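Westitz Table-and-Wall Display, Set-up Guide
Section 4: Dressing the table
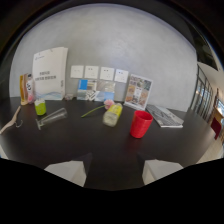 Do section 3 first. Table has to be in its final spot before anything goes on it, moving it loaded is how bottles get broken.

Wipe the top. Dark gloss shows every fingerprint, so use the dry cloth from the Zostik kit, then leave it alone.

1. Tall pieces first. Folder or paper bag upright against the wall, left side, printed front facing out. Open the base a little so it stands by itself.

2. Bottles go left of the folder. Amber one on the outside, white one with the pink cap next to it. Labels forward. Caps tight, check twice.

3. Small items at the foot of the folder, right side. Keep them low. Nothing that hides the printing.

4. Square cards on the wall, in a row, to the right of the folder. Start from the left and work across. Press each card for 16 seconds.

Note: a card sitting a bit lower than its neighbors is fine. If it bugs you, peel from the top corner, slowly, and reset it. Don't slide it, plaster marks easy.

5. Picture cards last. Stand them on the table under the square cards, leaning back on the wall. Bottom edge out far enough that they dont slip. Too steep and they fall on thier face.

CAUTION: No tape on the table top. Lifts the gloss. Replacement tops are order no. 700, from the Zellik store only, and they are slow.

CAUTION: Keep bottles back from the front edge. Max height for anything standing is 62 cm.

6. Step back, look from the door. Fix what leans.

Front half of the table stays clear for visitors to put things down. Please don't fill it with leaflets.

Missing cards or clips: ask Josefien Vandenberghe, ext. 91. Have the kit label handy.

Taking down: same steps backwards, picture cards first. See section 5 for packing.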